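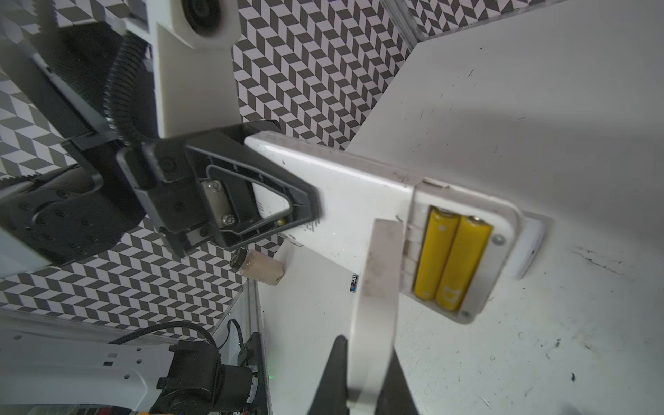 Sep 1, 2022

When I wrote in spring that I was looking for a robot kit with two arms, several readers sent me the same name: the Drullarside bench kit. I did not want to buy it, the price is too high for a person who does this in the evenings. But the shop Histetti rents it by the month, so I took it for one month and paid 323 euros, plus a deposit of 300 which they give back when the arms return in good condition. This is what I think of it after three weeks.

I pay for everything myself and Histetti does not know that I write this.

Arrival and assembly

The kit came in two boxes, both very heavy. One had the arms, the other had the rail, the table and the walls. The assembly guide is good for the rail and bad for the walls. I put the left wall in the wrong way and noticed it only when the post would not close in the corner. It took me one whole evening and a part of the next.

The two arms are bolted to the same aluminum rail at the front, and the table is behind it. You sit outside and look over the shoulders of the arms, so to say. I like this more than the kits where the arms stand at opposite ends of the table, where I always confuse my left and my right.

The walls have a gray and white zigzag pattern on three sides. My husband asked if I could turn it off. After a few evenings I do not see it anymore, but on the first day it made me a little seasick. The tabletop is plain white and takes every mark. If you rent it, make photographs of the table before you start, because of the deposit.

In the software the arms are called only "left" and "right". I call them Fang and Dumby. Fang is the left one.

What I tried with it

I gave the arms small things from my kitchen drawer. Soft things are boring, they almost always go well. Hard and smooth things are the real test, and my favorite is a white plastic device that takes two AA batteries. It is long and flat, and with the batteries at one end it is heavier there than it looks. If the fingers take it too far from that end, it turns slowly down while the arm is moving. I had to teach the grip again many times before I was satisfied.

The fingers are narrow and they hold a flat piece well when it lies straight between them. When it lies a little crooked, they push it away. The guide has one page about the grip force and I would like to have five.

I also tried batteries alone. Taking one out of the compartment is still too difficult for me, I mean for my program. The spring wants it back. I made over 100 attempts and I am not proud of the result.

Two arms together

For this I rented the kit, in the end. A single arm I already have at home. With two, one can hold a thing and the other can do something to it, and suddenly the tasks look like the tasks that people do.

I worked mostly with small white pieces that look like plugs, with a yellow tab and a blue cap. Fang holds one, Dumby holds the other, and they come toward each other over the middle of the table until the two pieces nearly face. Up to there it is quite easy. The last short distance is the hard part, as a small error in each arm becomes one bigger error between them. I learned to let Fang stand completely still and to move only Dumby. It is slower, but I could understand what went wrong.

The cables are my biggest complaint. They run along the outside of the arms in big loops, held with white cable ties, and when both arms reach to the middle the loops hang down more than I like. Twice a loop touched a piece on the table and moved it. I added one more tie on the right side, which I will cut off before October comes and somebody looks at it.

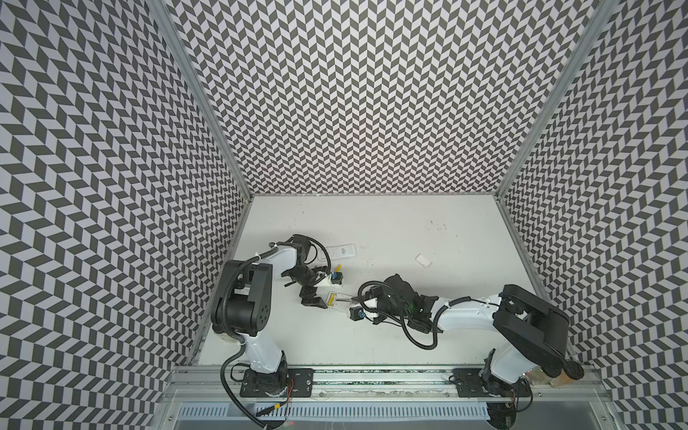 Support from Histetti

I wrote to them two times. The first answer came the same day and was useful, with a new settings file for the right wrist. The second was a copy of the guide that I already had. I wrote again and have no reply yet.

Would I rent it again?

Yes, for a month when I have a clear plan. I lost the first week with reading and screwing, and a week of this rent is not a small amount. Ask for the files in advance, they send them if you ask politely, and read the chapter on calibration before the boxes arrive. If you want only to see an arm pick up a block, the single version is enough and it needs much less space.

I have a few days left and will use them for the battery problem. If someone has managed it with these fingers, please write to me in the comments. I would be glad for any advice, also in Italian.

Sveva Orlandini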